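Spelling Board Exercise: Recording Demonstrations with Two Arms
Borholm Robotics Club, project pages

This is the second exercise in the arm unit. Do the single block pick and place first. You will need both follower arms, both leader arms, the wooden spelling tray and the lettered blocks from the Nultov drawer. Allow one afternoon session per team.

The goal is a set of 80 recorded episodes in which the arms fill the tray one block at a time. Teams of two work best, with one person on the leader arms and the other resetting the table and keeping the log.

Setting up

Wipe the table and put the tray down with its long side pointing away from the main arm. Leave enough room beside it for loose blocks. Check that both grippers can reach the far slot without the elbows locking. If they can't, slide the tray closer and don't move the arm bases, which are already calibrated.

Start the Ferarley recorder and look at the wrist camera view before you record anything. You should be able to see both fingertips and the whole channel of the tray. If the far slot is missing from the view, raise the start pose a little and save it again.

Recording

1. Move both arms to the start pose.
2. Scatter the blocks next to the tray. Change the positions and the rotation every time.
3. Press record and wait for the tone.
4. Pick up a block by two opposite sides. Bring it over its slot, lower it until it touches wood, then open the fingers slowly.
5. Use whichever arm is closer to the block. The other arm should stay well back until the first one is clear of the tray.
6. Stop the recording when the last slot is filled and both grippers are open.

A block may go in sideways or upside down. For this exercise the order of the letters is scored and their rotation isn't. Rotation comes in with the Procházka task later in the term.

If a block drops, keep recording and pick it up again. Recoveries are useful and you should have a few in the set. Throw out an episode only if an arm faults or somebody's hand goes into the work area.

Problems we have had

Blocks pressed too tightly together will not let the next one down. Nudge the row toward the near end with a closed gripper. If a gripper slips on the glossy faces, clean the finger pads. Last February one team lost 23 episodes to a camera cable that had worked loose, so play back the first 3 before you go on. 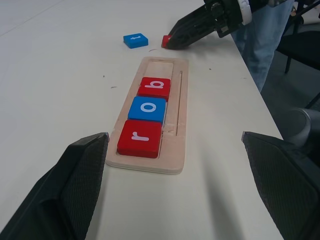
Ferarley team: we got better results when we practiced the far slot by itself before recording. Could the page also say how many recoveries to keep? We had more than we knew what to do with.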